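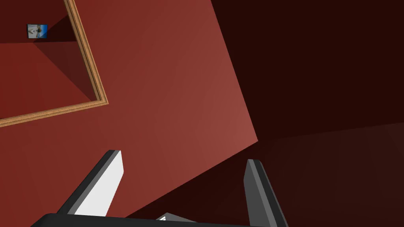 Spend the first third of the money on everything except the arm, Carmela Salcedo wrote after our last page on bench equipment, and then see what kind of arm you can still afford.

We would put the share a little lower, but she has the order right. Most of the letters we get about small robot arms for the home shop come from people who bought the arm first and then had nothing to hold it down with. The tips below are for anyone planning a first purchase, for light jobs such as sorting hardware, feeding a small press or handing parts across a bench.

Write down the job before you look at a catalog

One sentence will do. "Move finished brackets from the drill press to the tray" is a job. "Help out in the shop" isn't, and you can't price it. Under the sentence write the heaviest part, the widest part and the longest reach from where the base would sit. Weigh the part on a kitchen scale.

Try it in simulation first

The software costs little or nothing for home use in many cases, and an evening or two with a rendered room will show you whether the reach is right. Set the room up with walls where your walls are. Colors don't matter much for reach. They can matter if you plan to have a camera find the parts, and gray fingers are easier to pick out against a red wall than against a dark one. Look at the room from the gripper as well as from across the floor. From down by the fingers you get a much better idea of how soon the arm will run into something.

Simulation won't tell you how much your bench shakes. Lean on the bench and push. If it moves, budget for bracing.

Measure the gripper opening, not just the arm

Sellers list reach and payload in big type and leave the opening of the fingers for the back page. Take your widest part and add a little on each side. Two straight fingers that swing in toward each other hold a flat part differently from fingers that stay parallel, so ask which kind you are getting. Notburga Gisler bought a Gronanton arm with a fixed gripper and had to sell it again in November, at a loss, when her jar lids came out wider than the fingers. A changeable gripper costs more up front and is worth it if your parts vary.

What to put in the budget

The arm itself
A base plate and bolts
Gripper, plus one spare set of finger pads
Power supply, if it isn't in the box
Emergency stop button on its own cable
Guard or rail on the side where people walk
Cable clips and a length of sleeve
Bracing or a heavier bench
Shipping both ways, in case it goes back

Add 18 percent to the total. We used to say 11, and it was never enough once the bolts and cables were bought. If you have a child or a dog in and out of the shop, the guard is not the place to save.

New, used or rented

Used arms from small factories come up fairly often. Ask for the running hours in writing, ask whether the controller and its password come with it, and ask to see it move with a load in the gripper. Listen at each joint. A click that repeats in the same spot on every pass usually means gear wear, and a replacement joint can cost as much as the arm.

Renting makes sense for a job that ends. The Triantafyllou rental counter will quote by the week, and we found that around 14 weeks was the point where buying the same arm came out cheaper. Your figure will be different. Work it out before signing, and include delivery.

Kits are the cheapest way in. The Jerkness kit goes together with hand tools in a weekend or two – longer if you stop to read the wiring sheet, and you should. Carnico sells a similar one with the joints already put together. Neither is meant for heavy parts.

Plan for the second year

Finger pads wear. Belts stretch. Put aside a small sum each month and order pads before the last pair is on the arm. Keep these written inside the cabinet door:

Model and serial number
Date of purchase
Pad size and part number
Version of the software that last worked
Who to call

Save a copy of the program somewhere other than the controller. Before you install an update, run the same moves in simulation with the new version if the maker offers it, then on the real arm at low speed with nothing in the gripper.

When to wait

If the job takes you less than 5 hours a month by hand, a jig or a gravity chute will probably do it for a fraction of the price. Stelios Mitsotakis-Vlachou built a chute out of scrap and put the arm money toward a dust collector. His drawing is on the jigs page, with the angles marked.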